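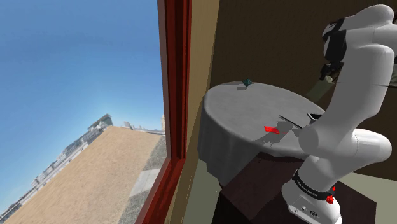

Gunnel Engebretsen wrote to us that she had used the Broter levelling ramps under her caravan for the whole of June, and that the only thing she missed was a mark on the side to show how high the wheel stands. The mark is now moulded into each step, so the ramps you order today have it.

Broter levelling ramps, set of 2
Reading time: 2 minutes

The Broter ramp is made for caravans and small motorhomes which must stand on ground that is not even. You put one ramp in front of the wheel on the low side, drive or pull slowly up, and stop when the spirit level on the floor of the vehicle shows straight. After this you put on the handbrake and lower the corner steadies. The steadies shall not lift the vehicle, they only hold it quiet.

Each ramp has 5 steps. The steps are a little hollow on top, so the tyre rests in them and does not roll back so easily. Under the ramp there is a ribbed surface for grass and gravel. On very soft ground we recommend that you lay a flat board under, which must be wider than the ramp. Boards are not included.

Maximum load for the pair is 3,440 kg. Please look in the papers of your vehicle and use the total permitted weight, not the empty weight. For twin axles you need two sets, and both wheels on the same side must be lifted to the same step.

The set comes in a carrying bag with a zip. It weighs about 32 hundred grams with the bag. Clean the ramps with water and a normal brush. Do not use solvents. Sand in the hollows should be brushed away before use, otherwise the tyre can slip when it is raining.

Aslak Magnusson asked if the ramps can be used for changing a wheel or for working under the vehicle. No, they can't. They are only for parking and levelling, and you should never lie under a vehicle that stands on them.

The ramps fit together with the Istico wheel wedge, which is sold separately. The wedge goes behind the tyre on the chosen step. Older wedges from Budbridge are too wide and will stand loose.

Colour: grey or yellow. The yellow is easier to find again in high grass.

Spare bags and rubber feet can be ordered from our store in Løken. Write to Bendik Midtbø if you have bought ramps without the height mark and want stickers for them. The stickers are free, but we need the order number.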